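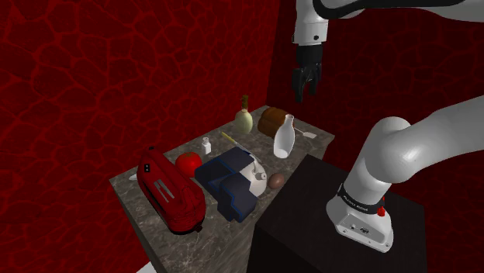 Toaster, tomato, bread and the rest on the marble table, arm parked over the back

Is the Trorkholm kitchen pack worth paying for if I only do pick and place?

benchpea, 24/09/2024

So I'm on the Ruvavau trial (30 days, 14 left) and trying to decide whether to buy the Trorkholm kitchen add-on before it runs out. I love how it looks! The marble, those crazy cracked red walls, all of it. But I only have one arm to play with and my grasps are kind of hit or miss, especially on small stuff like the egg. Is the pack good for practice, or am I paying for pretty counters? Also, does the wrist view come with it or is that extra?

slowsolver

I've had it since February and I'd buy it again. The wrist view was in mine, no extra charge, and it's what I use most.
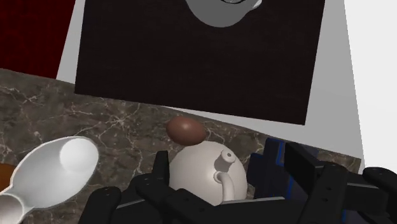
I'd start with something fat and round before you go anywhere near the egg, and give yourself a clear gap on both sides before you close. My egg grasps were awful until I dropped the closing speed, and I changed 2 settings in total: that one and the contact friction. Leave the clutter in, though! A pot with an egg right up against it teaches you way more than a pot alone on a clean counter. My one gripe is that the shelf and wall textures take forever to load on my old laptop.

I also keep a second view looking down past the arm, so I can check what the elbow is doing near the toaster while I'm staring at the fingers.
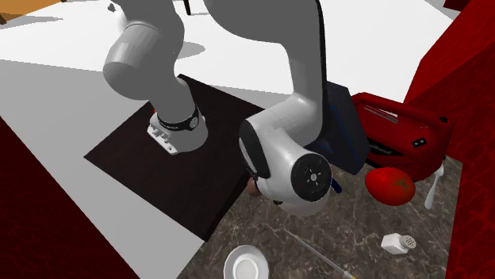 gridsnap

Depends what you want. I went with the Chiriac pack, cheaper, fewer objects, looks worse. Works fine for me. Never tried the Trorkholm one so can't compare grasping. Irance resells both, and they gave me a refund on a different add-on after 2 emails, so maybe buy it there.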